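Home cooks wanted for a household food diary study, Jemham and district

Closing date for expressions of interest: Friday, March 23, 2007

Clekgate Consumer Research is looking for people who do most of the cooking in their household to keep a written food diary for four weeks. The study looks at what gets bought, what gets eaten, what goes in the freezer and what ends up in the compost or the bin. We ran a small trial in January with households on the east side of Jemham and are now opening it up to the whole district, including the farms out past the Zarow turnoff.

We need 40 households. You can live alone, share a house, or have a family at home. Renters are welcome. You don't need to be a good cook and you don't need to eat any particular way.

What you would do

Fill in a diary page each evening. Most people in the trial took ten minutes or so once they got used to it. You write down the main meals, any snacks that were shared, and anything thrown out, with your best guess at the weight. We supply the diary, a pen and a set of kitchen scales, which you can keep.

Save your grocery receipts in the envelope at the back of the diary. If you buy from a market stall or trade eggs with a neighbour, just write it on the receipts page. Home-grown fruit and veg should go down too, with the date you picked it.

Come to one group session at the start and one at the end. Each runs for 90 minutes at the Avotiņš Hall in Jemham, in the upstairs room. There is a choice of a weekday evening or a Saturday morning. Parking is behind the hall and there is a lift. Tea and sandwiches are provided. Please tell us about allergies when you apply.

One of our staff will phone you once a week at a time you choose. The call is to sort out any problems with the diary and won't be a quiz on what you had for dinner.

What you would be paid

$100 when you finish the four weeks and hand in the diary. If you have to stop early we will pay $25 for each full week completed. Travel to the hall is paid separately for anyone living outside town. Payment is by cheque, posted within 14 days of the final session.

Who can take part

You must be 18 or over and living in the Jemham district for the whole four weeks. We can't take people who work in market research or for a supermarket, or anyone who took part in the January trial. Only one diary per household, please. If you will be away for more than three nights during the study, ask about the second group, which starts after the school holidays.
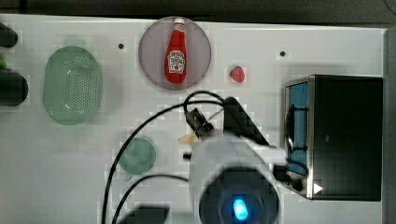 We would especially like to hear from people cooking for children under five, people over 70, and shift workers. These groups were short in the trial. If evening meals in your house happen at six in the morning, the diary can be filled in at whatever time suits you.

Your privacy

Diaries are labelled with a number and your name is kept on a separate list. The list is destroyed when the report is done. We don't sell or pass on addresses. You can withdraw at any time and have your diary returned to you.

How to apply

Write to Food Diary Study, Clekgate Consumer Research, PO Box 900, Jemham, or pick up a form from the front desk at 51 Station Street. Include your name, a daytime phone number, how many people live with you and which session time you would prefer. Everyone who applies will get a reply, including those we can't fit in.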